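Topic: Visible mending on old denim, is it worth learning properly?

stitchwitch_dee
OK I have fallen all the way down the hole. I bought a chore coat at the Civham flea market, elbows blown out, collar frayed, lining hanging by a prayer, and I've been patching it every evening since. I want to rebuild the sleeves completely from scrap denim! Before I cut anything I'm going to draft the elbow panel on paper first. 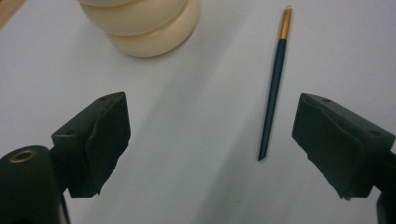
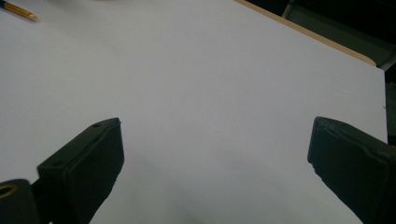
Oslow Textile Club | Mending & Remaking Section

So, questions. Do you match the weight of the patch to the coat, or go lighter? And does anyone here use a contrast thread all over, or do you save it for one spot? I've got a rust-colored cotton I'm dying to use everywhere.

bobbin_and_weave
Go lighter, always. I put heavy selvedge over thin elbows once and the old cloth tore right along the edge of the patch within a month. And yes to rust! Use it everywhere, go nuts.

hemline77
I'm going to disagree on lighter. If the whole panel is being replaced you want the same weight, or the sleeve hangs funny and creases in the wrong place. Lighter is fine for a patch sitting behind a hole. Those are two different jobs.

bobbin_and_weave
Fair, I skimmed past "rebuild completely." Same weight for a panel, lighter for a backing. Still yes to rust.

mothball_m
Can I be the grump? I love old workwear, but half of what I see now is a perfectly good jacket that somebody cut holes in so they could patch it. The Arboleda label had one in their July drop for 800 and there wasn't an honest worn spot on it. Mine has 15 patches and every one of them covers a hole.

stitchwitch_dee
Ha, no risk of fake holes on this one, I can get my whole arm through the left elbow. But I don't mind the fancy ones? That Arboleda jacket is the reason I picked up a needle. I stared at the stitching on it for ages.

hemline77
Same, and whoever did the handwork on it was seriously good. My gripe is the price, not the idea.

mothball_m
The handwork was good, I'll give you that.

selvage_sal
Dee, if you need scrap, the Prendville mill shop sells offcuts by the bag. Mine came with three shades of indigo plus a gorgeous gray herringbone I'm hoarding. Wash it all before you cut, and wash it twice if it's the dark stuff. It bleeds like crazy and your rust thread will come out brown.

stitchwitch_dee
Washing twice, noted!! And I'm going to Prendville at the first chance I get. Herringbone elbows, oh my gosh.

bobbin_and_weave
Herringbone elbows with rust stitching. Please post it when the first sleeve is on.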